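Part 6: Clearing the desk before you fit the Avden cable tray

I've done this at my own desk more than once now, and the clearing takes longer than the fitting — so put some music on.

1. Roll the chair back and unplug whatever you can live without.

2. Small stuff first. Bottles, markers, glue sticks, all into one box (mine's an old Multania shoe box).

3. Books next, in a flat pile on the floor.

CAUTION: Don't yank a knot of black cables by the one end you can reach. Follow each one back to its plug!

4. Leave bags till last, and close them before you lift.

Note: the tray needs 38 inches of clear edge. I measured twice and still got it wrong the first time.

5. Wipe the top down and let it dry.
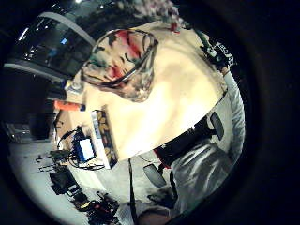
6. Now slide the tray brackets on from the back, snug but not tight, and go on to Part 7.

Comments (2)

nendance_fan: Step 4 got me, pens everywhere
deskless572: Does this fit the Xiao desk too?

Related
Part 5: What's in the box
Part 7: Tightening the brackets
Labeling your plugs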